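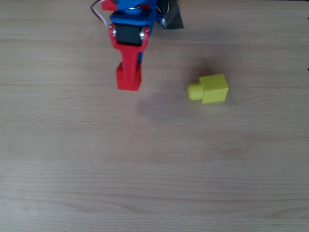
Thread: Yellow block on its side, grasp planner keeps picking the stud

eltetti_fan
Finally got my planner running on the little red and blue arm and I'm having a great time with it! One thing bugs me. With the yellow block lying down and the stud toward the gripper, my pose estimate comes back with the long axis right but the center pulled toward the stud. I'm fitting one box to the whole mask. Out of 34 tries, 8 closed on the stud alone. Is anyone segmenting the stud separately?

bnisbet
Don't segment. Fit two primitives, a box and a cylinder, and let the solver pick the split. I did this in Bilgin and it's a small patch to the fitter. Archie Nisbet has a branch up if you want to skip the typing.

kundul_9
Disagree, sorry. With one overhead camera the shadow eats half your cylinder points. I'd train a tiny keypoint net instead. I labeled 209 frames in an evening (with a lot of coffee) and it was plenty for one block.

bnisbet
Plenty until you swap the block!
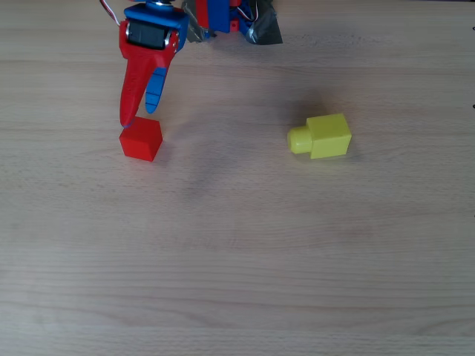
Re: with the red cube added

eltetti_fan
OK, trying both, this is so much fun. I put the small red cube under the red finger, and now I have a color problem too. My mask is a plain hue threshold, so finger tip and cube merge into one blob when they get this close. Yellow segments fine.

blazena_u
Blažena Urban here, I maintain the masking tool in Emov. You already know the joint angles, so render the gripper from the arm model and subtract it before you threshold. Grow the rendered mask by 2 pixels or you'll get a red fringe.

kundul_9
Only works if the camera calibration is good. Mine drifts.

blazena_u
Then recalibrate at startup, it's one script.

eltetti_fan
Love it, doing the subtraction tonight. Will post the config once the cube gets its own blob.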